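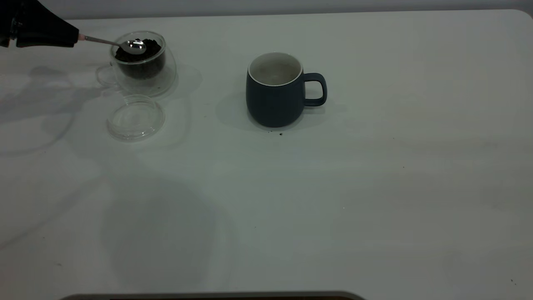

Instant coffee doesn't need a subscription. Farkix would like me to pay 12 dollars a month for jars "matched to my palate", and half of Lumthorpe seems to have signed up.

I tried a friend's jar on Sunday. It tasted like instant coffee.
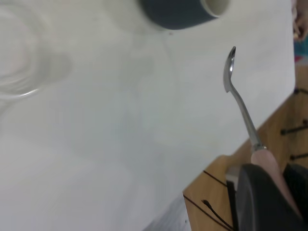

The quiz asks your favourite colour, then sorts you into one of 50 flavour profiles. I did it twice with the same answers and got two different ones. So much for my palate. 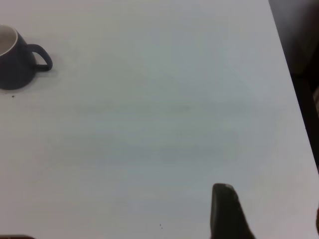 Supporters say it saves a trip to the shops. Maybe, but you still have to go for milk. I'll keep buying the plain stuff on special, and they can keep the quiz.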